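3.2 Laying out the table

I'll admit we spent far longer on the table than we'd planned (Mali Jarman still teases me for it). We wanted a way to say where somebody puts a dish down without writing a paragraph every time, so we marked off the brown top with blue painter's tape and talked in squares from then on. Ruler-perfect lines weren't the goal! We laid the tape by eye, and if a strip wandered a little we let it wander, then went by the square as taped. Our 16 participants picked up the habit fast. Wycliffe Kombo wrote down the square for each dish, and I checked his notes against mine at the end of the afternoon. Where the 2 of us disagreed, it was nearly always a plate sitting close to a line, so we settled on a rule: a dish belongs to whichever square holds its center.

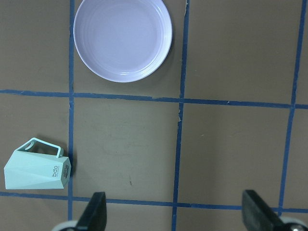

Figure 2. White plate on the taped surface.

So what happens when the center lands right on the tape? We give the dish to the square nearer the person who is setting the table, and we mark that entry with a star in the notes.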